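I started Orncombe because of a saying my grandfather used. Whenever somebody left a gate open, he'd mutter "gone to Roman's" and shake his head. Who was Roman? What did he have to do with gates? I asked everyone in the family and got four different answers, all of them delivered with total confidence.

So I started writing these things down. First it was a shoebox of index cards, then two shoeboxes, and then Ramesh Sisodia (we shared an office back then) told me to put the whole lot online so he could have his shelf back. The first version went up one October with 59 sayings on it. We're past 200 now, and I have 80 more waiting for me to read through them!

I'm Baldur Skov, by the way. I do the writing and Ramesh does the digging – old newspapers, parish newsletters, court records, anything with a grumpy letter in it. He once spent a whole winter on "slow as the Lurkevico bus" and found the timetable.

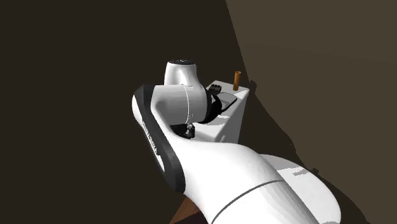
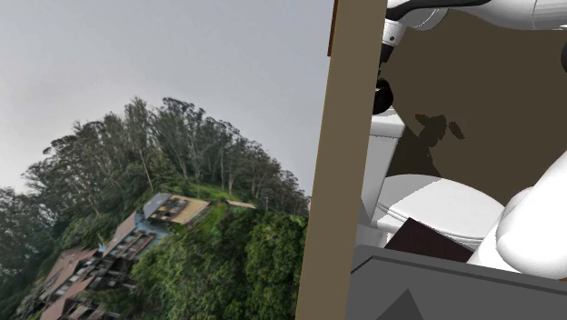 What we like best are the family ones, the phrases that only made sense at one kitchen table. If you have one, send it in, even if you have no clue where it came from. Tell us who said it and when they'd say it. Spelling doesn't matter. I read the mail most evenings after 9, and I do write back, though I can be slow – the Wosex entry drew 145 letters and I'm still working through the pile.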